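Can it do the washing-up yet?

Machines have been promised for the kitchen and the packing bench for years. We went to see how far along they are.

The dishwasher at Brorkley was still half full when I arrived, and it had been half full for a while. A machine had been unloading it since breakfast. It had managed the mugs, most of the side plates and one pan lid, which it had put in the drawer meant for tea towels.

"That's a good morning," said Araceli Tejada, who runs the home trials there. She moved the lid and made me a coffee by hand.

Brorkley rents a ground-floor flat with an ordinary kitchen, a bathroom and a narrow hall full of coats. The company has been testing household machines in it since January. The flat was chosen for being awkward. The fridge door opens the wrong way, the cutlery drawer sticks and the worktop dips slightly by the sink. Tejada won't have any of it mended.

The list of chores is pinned up by the door. There are 14 of them, from wiping a table to changing a duvet cover. On the day I visited, two were marked as fit to leave the machine alone with: wiping the table and carrying things from one room to another. The duvet cover had a line through it and the word "later".

Folding has come on faster than people in the trade expected. Towels are more or less solved, if you are patient. Shirts are slower. The machine I watched laid one out, smoothed it, lost a sleeve underneath and began again, and it took as long over that one shirt as I would over a whole basket. It didn't get cross, though, and Tejada points out that most people who want help with laundry don't mind when it gets done, provided they aren't the ones doing it.

Breakages are logged. So are spills, stalls and the times a person has to step in. Tejada's figure for that last one was 2,741 since the trials began, and she gave it to me without being asked twice. Most were small things, such as a bag turned the right way up or a chair pulled clear. A few meant mopping the floor.

On the shop floor the picture is different, and it depends a good deal on what the shop makes. Billine packs tea, biscuits and small gifts into boxes for other firms. Its older line runs nearly 800 boxes a shift with very few hands on it, and has done for years. That is the kind of automation everybody is used to: one box, one size, one place to put it.

The trouble starts at the next bench along, where the hampers are made up. Every order is different. Jars, packets, a bottle, a card, tissue paper, ribbon. Severino Soler has worked that bench longer than anyone and has now seen three machines tried out on it. The first two were taken away. The third, built by a small outfit called Distent, is still there and does the jars.

"It's fine with jars," Soler said. "A jar stays a jar. Give it tissue paper and you may as well go for your lunch."

He isn't hostile to it. He had shown it – or shown the engineers, which comes to the same thing – how he tilts a hamper towards himself to see the gaps, and he was pleased when the new version began to do something similar. He still ties every ribbon.

Begoñe Arrieta, who leads the engineering at Distent, thinks the hands are no longer the main problem. Her machines can hold an egg and they can hold a tin. What they lack is judgement about what to do when the egg rolls, or when somebody has left the tin where the egg box should be. A person sorts that out without noticing. A machine needs to have met it before, or something like it, and there are a great many things to meet in a kitchen.

A lot of that meeting now goes on inside a computer. Arrieta's team builds kitchens in software and sets a simulated machine to work in them, over and over, with the plates and boards moved about. Nothing gets broken and there is no floor to mop. Food is one of the harder subjects, being small, rounded and seldom the same shape twice. 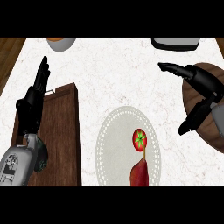
Simulated arms on either side of a marble worktop, with a tomato and skewer on the plate between them.

The catch is that a rendered tomato doesn't squash or roll quite like one from the shop. Skills learnt on screen have to be tried again on a real worktop, and some of them don't survive the move. Arrieta says the gap is getting smaller. Tejada, who sees the other end of it, says it depends on the week.

Then there is the price. Neither company would give me one for a machine you could take home, and neither would give a date. Arrieta expects care homes and hotel kitchens to come first, with staff close by to step in. Soler thinks his bench will see him through to retirement.

When I left the flat the machine had gone back to the dishwasher. It was on the forks.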